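Written rules for hand-held grippers

25/11/2023

I have been asked a few times this year what rules we work to when people are using hand-held grippers to show a robot how to pick things up. There isn't a standard for it that I know of. There are standards for robot cells, for guarding and for stop buttons, and we use those at Pullthorpe for the fixed arms. A gripper that a person carries about falls between them. It isn't a power tool in the usual sense and it isn't a robot until the data reaches one.

So we wrote our own. The first draft was 30 rules long and people stopped reading it halfway down the first page. In May I cut it to 9, which fit on one side of paper, and we have kept to that since. Most of what went was repetition. There were four rules about tidying cables, for instance, and now there is one.

The ones I would keep if I had to start again are these.

Check the finger pads before each session. Wipe them, look at the ribbing, and change them as a pair. We once ran a whole morning with one new pad and one worn one and the grip was different on each side. I threw that morning's work away.

Keep the marker clean and flat. No tape over it, no pen marks, no fingerprints if you can help it. If a corner lifts, stop and replace it. A marker that has lifted still reads most of the time, so the fault can go on for days before it is noticed.

Write down the pad set and the gripper number at the start, by hand, on the sheet. We tried doing it in Bitus, the logging program, and it was skipped whenever the session started late. The sheet gets typed in afterwards. It is dull work but the numbers are right.

Blur faces before anything leaves the building. That applies to the people doing the work as much as to visitors. I had a long exchange with the Wondness side over this, as they wanted the raw files first and the blurring done at their end. We said no, and it is now in the agreement.

Stop after 1000 pick-ups on a set of pads, whatever they look like. I took that figure from our own wear notes on the Hosoda trial. It may be too cautious for soft goods and not cautious enough for anything with a rough edge. I will change it when I have better notes.

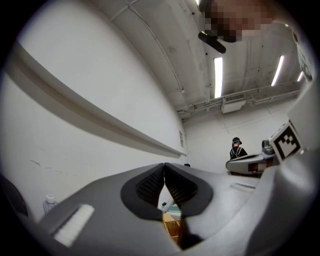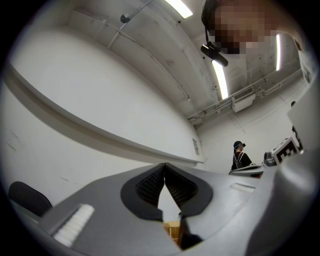

The rule I get the most arguments about is the one on space. It says that each person needs enough clear floor to take a full step back without touching anyone or anything, and that the step is tried out before the session begins. People think it is fussy. My worry is that someone with a gripper in their hands is watching the fingers and the thing they are reaching for, and is not thinking about what is behind them. Both pictures have a second person standing beyond the gripper, and both have something dark and rounded low down on the left, which in the second is the back of a chair. Chairs are what I find myself moving most often. The rule used to say that chairs not in use should go against the wall, and I am thinking of putting that line back in.

Straps are the other thing I have not settled. The rule at present says bags and head-worn kit should be fastened so that nothing swings free when the wearer bends forward. That is fine on paper, but a strap that is snug when you are upright can sit quite differently once you lean over a table. I would like a simple test, such as bending down 2 times and checking the fit after each, but I have not tried it on enough people to write it in.

The sheet is due to be looked at again in May. If you work to something similar and have a rule on pads or floor space that differs from ours, I would be glad to read it, particularly if you have wear figures to go with it.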